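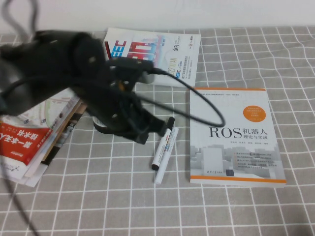
A book and some markers on the table, plus that cable.

Notebook > Reading > Complaints

I signed up for Timitz in January, after Colleen Lemieux told me it had doubled her reading. Doubled it from what, I asked. She wasn't sure, and I should have taken that as my answer.

The app works like this. You set a yearly target (it suggested 80 books, and I left it there out of laziness) and then log your pages each evening. Miss a night and a small gray flame goes out. There are badges. There is a weekly email with a graph in it, and the graph always says you are behind.

I have nothing against keeping a list. I kept one in a school notebook for years and liked looking back at it. What I don't buy is the claim that counting makes you a better reader. By week 6 I was picking books by thickness. I dropped a long Furnard history that I was enjoying, halfway through the part about the canal, and read two thin things about habits that I can't tell apart now. My count looked great.

Ha-neul Myung says I'm being unfair and that some people need the push. Fine, maybe. She finished eight novels over the winter and remembers all of them, but she also read that much before she had the app, so I don't see what it gets credit for. The sign-up page says members "retain more." It gives no source. I wrote to ask for one and got a coupon. 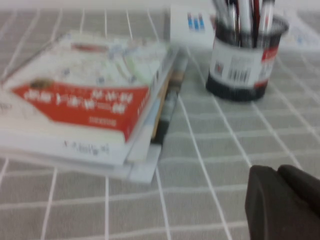 Does it count if you reread a book?

Rereads go toward your total in Timitz, but only if you log the book as a new entry. The old entry won't reset.

I found that out with a mystery I've read every few years since college. It's the one part of the thing I think they got right, although it took me 2 tries to find the button.

The paid version adds "focus sessions," meaning a timer. My stove has a timer. I used the free trial, sat there watching the minutes, and read less than I do on the bus.

I turned off the email last night. The account is still open, mostly so I can copy my list out before I delete it. I'm back on the Furnard book and had to start the canal chapter over.

Search this blog Enter keyword Go

Recent posts
Why I gave back the Presa lamp
Library fines, again
So-yul Moon's soup, with my doubts
Does anyone finish a Noh planner?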